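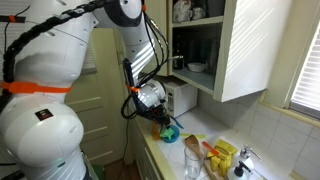 Walking show opens at Plestora this weekend

April 20, 2024

I finally have news about the walking project I keep going on about! Florencia Cisternas has brought her new piece to Plestora, and it opens today at noon and stays up for 10 days. If you saw her talk in February you already know the idea. She picked a street in each of the towns along the Mekov river and walked it end to end, back and forth, from sunrise until the light went, with a piece of chalk held against the walls.

What you get in the gallery is the chalk (what's left of it, mostly stubs), the shoes, and one very long handwritten list. The list is my favorite part. She wrote down every doorway she passed, 3765 entries, with little notes like "man shelling peas" or "same dog again." I stood there reading for nearly 8 minutes before I noticed I was blocking the way for everybody behind me. Sorry, everybody.

Baltasar Olivares made the sound for the back room. He followed a few streets behind her with a recorder in his coat pocket, so you hear a lot of cloth and breathing and then all of a sudden a church bell or somebody yelling about a parking spot. I wasn't sure about it the first time through. The second time I sat on the floor and stayed for the whole loop, and I think it works better from down there - bring a sweater to sit on, the concrete is hard.

There's also a walk you can join. It starts tomorrow at 10 in the morning from the Asetti bridge and goes as far as the old Chan bakery, slowly, with no talking until the halfway point. It's free but you need to put your name on the sheet by the front desk. I'm going, and I'm a terrible candidate for the no talking part.

Florencia told me she wants to do the other bank of the river next, only at night this time, and she's looking for people who'd lend her a couch along the way. Leave her a note at the desk if you live out there and have one to spare.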